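Makers Help > Robots and Automation > Home Builds

Arm drops small parts next to the tray in simulation, fine when I slow it way down

Posted by zcarrillo, May 5, 2024
Tags: pick and place, simulation, gripper, small parts

I'm building a small sorting cell in the shared workshop where I rent a bench. The job is to pick washers, short spacers and pegs off a table and put each kind in its own compartment of a parts tray. The arm is secondhand and is still in its crate until I finish the stand, so for now all the work is being done in a simulator on my desktop. I started in December and this is the first time I've been stuck for more than an evening.

The setup: six-joint arm bolted to one end of the table, two-finger parallel gripper, one long divided tray. I wrote the motion script myself. I call the project Puninar, so if you see that name in the log lines further down, it's only the name of my script and not some package you should know about.

Each cycle goes like this. Move above the part, open, go down, close, wait, lift, move above the compartment, go down a little, open, back up. Positions of the parts are read straight from the simulator, so there is no camera involved yet and no vision error to blame.

At full speed, the washers are the worst. Out of 33 tries in my last batch, 20 landed in the right compartment. The rest ended up on the table beside the tray or in the compartment next door. At one quarter speed I don't lose any, but then the whole thing is so slow I could sort by hand faster.

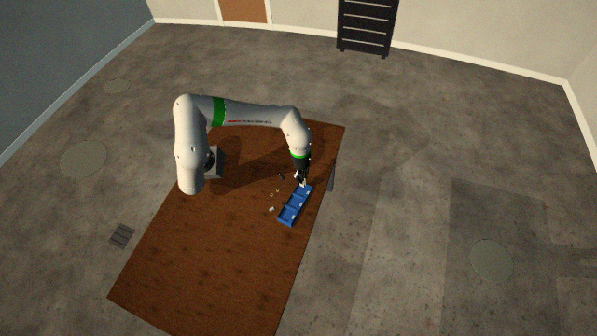 The Puninar cell in the simulator, gripper open over the near end of the tray.

Things I have tried:

Raised the friction on the finger pads from 0.6 to 0.9. Small improvement with the spacers, no change with the washers.

Raised the grip force. The washers shot out sideways, so I put it back.

Made the compartments deeper. This helped with bouncing but not with parts that leave the fingers before they get there.

Moved the tray closer to the base. No difference.

Log from one failed cycle:

puninar: cycle 14 pick washer_b
puninar: grip closed, contact L yes R yes
puninar: lift ok
puninar: transfer start
puninar: contact L yes R no
puninar: contact L no R no
puninar: release at tray_2
puninar: part not in tray_2

So the part is lost on the way over and the arm goes on and opens the gripper over the tray with nothing in it. I'm running the physics at 4 milliseconds per step. The washers are 10 mm outside, 1.5 mm thick, lying flat. I grip them across the outside edge.

Is this a real problem I will also have on the real arm, or is it the simulator? And either way, what do I change first? I would like to have this settled before I drill the holes in the stand, in case the answer is a different gripper.

Zyanya Carrillo

2 comments on this post

figueroa_bench: What shape are your collision meshes? If the washer is a solid disk in the physics it will act differently from a ring.

zcarrillo: The washers are made of a ring of small boxes. The pegs and spacers are plain cylinders. The tray is made of boxes, one per wall.

Prorkham
Marked as accepted by the poster

It is some of both. I'd deal with the simulator part first, and it's the quicker of the two to check.

4 ms is too long a step for parts this small. A 1.5 mm washer held between two flat pads has very little contact area, and with a long step the solver lets the pads sink into the edge, then pushes them out again on the next step. That push is what makes your washers shoot out when you raise the force. At low speed the error is still there but nothing else is pulling on the part, so it stays put.

Change the step to 1 ms and leave everything else alone. Run the same batch again with the same starting positions. If your simulator lets you set the number of solver passes, double it, but do that as a separate run so you know which change did what. It will run slower on your computer. That doesn't matter for a test like this, you can leave it going while you work on the stand.

Also put the friction back to 0.6. A pad at 0.9 is grippy rubber on a clean dry part, and washers out of a box usually have some oil on them. If you tune everything with 0.9 you'll be disappointed later.

Now the part that is real. Your log shows the right side letting go right after "transfer start". I would guess you are sending the arm to the point above the tray as one straight jump with no limit on jerk, so it goes from standing still to full acceleration in one step. Real controllers smooth this to some degree but yours may not, being secondhand. Put a ramp on it:

1. Lift straight up and stop.
2. Begin the transfer with an S-curve, or if you don't have one, with the acceleration limit at a third of what you use now.
3. Leave the top speed where it is.

The time lost is small because most of your transfer is spent at top speed or close to it. Slowing everything to a quarter treats the wrong part of the motion.

Last, check that you still have the part before you release. You already log the contacts, so use them. If both go to "no" during the transfer, stop, go back, read the part position again and pick again. On the real arm you won't have contact sensors unless you add them, but most parallel grippers report finger opening, and if the fingers close past 10 mm you know there's no washer there.

I would not change the gripper yet. I might change the fingertips. Flat metal tips on a flat washer are about the hardest case there is. A shallow V cut in each tip, two faces at 120 degrees, gives you four lines of contact and the washer can't roll out. The same V holds your pegs and spacers when they lie crosswise, so you need only one set. They can be printed for testing, then filed out of aluminum once the size is right.

zcarrillo replied to Prorkham:
The 1 ms step alone took it from 20 to 29 out of 33 with the friction back at 0.6. The ramp got the remaining ones except for one that I think started too close to its neighbor. You were right about the jump, I was only giving it the end point and a speed. I hadn't thought of using finger opening as the check. The manual for the arm says the gripper reports it in tenths of a millimeter, so that should be plenty.

Prorkham replied:
Good. For washers lying close together, look at the pick angle. Turn the wrist so the fingers come down on the two free sides instead of between the parts. If there are no two free sides, push one of them away with a closed gripper first and then pick.

mill_and_drill

Just use a vacuum cup or a magnet. Everyone who sorts washers uses a magnet.

zcarrillo replied to mill_and_drill:
Half of mine are brass so a magnet is out, and a cup that fits on a 10 mm washer has a hole in the middle of it.

mill_and_drill replied:
Didn't see brass anywhere in your post. There are ring-shaped cups but they cost more than I'd pay for this.

Urby

Adding to what Prorkham wrote, on the stand and the layout, since you say you're going to drill soon.

Before you fix the base position, run the whole tray through a reach check, every compartment and not only the ones you use now. With a long tray set at an angle to the base, the wrist can be comfortable at one end and close to its limit at the other. When a wrist joint is near its limit the controller may swing the whole arm over to reach the next compartment, and a part that was held well gets thrown. You won't see it until you put something in the last compartment.

I had this on my own build, which feeds screws to a bench press. I had bolted the base down before checking and had to plug the holes and start over, 909 screws into a job that was supposed to be finished.

A few other things from that build that may save you time:

Drill a second set of holes for the base, a hand's width back from the first. It costs nothing while the drill is set up.

Screw two stop blocks to the table so the tray always goes back to the same place. In the simulator the tray stays where you put it. On a bench in a shared shop it will get bumped.

Put a thin rubber mat under the pick area. Fingers coming down on bare wood will mark it, and if your height is off by a millimeter the mat gives and the wood doesn't. Remember to add the mat thickness to your table height in the script. I forgot and ran a day with the tips pressed into it.

Keep the drop height over the compartment small, just enough to clear the walls. You wrote that you made the compartments deeper to stop the bouncing. Going lower before opening does the same job and you can keep a store-bought tray.

As for your question about whether you'll see this on the real arm: you'll see other trouble first. Mine was cable drag. The gripper cable ran outside the arm and pulled on the wrist whenever it turned past a certain point, and none of that was in my model. Leave a loose loop at the wrist and tie it at the forearm.

zcarrillo replied to Urby:
I ran the reach check tonight. All compartments pass except the far one, where the last joint ends up 5 degrees from its limit. I turned the tray a little toward the base and now it clears. Second set of holes is going on the drawing. How thick is your mat?

Urby replied:
3 mm, the kind sold for lining drawers. Get the smooth one. The kind with bumps makes washers sit crooked.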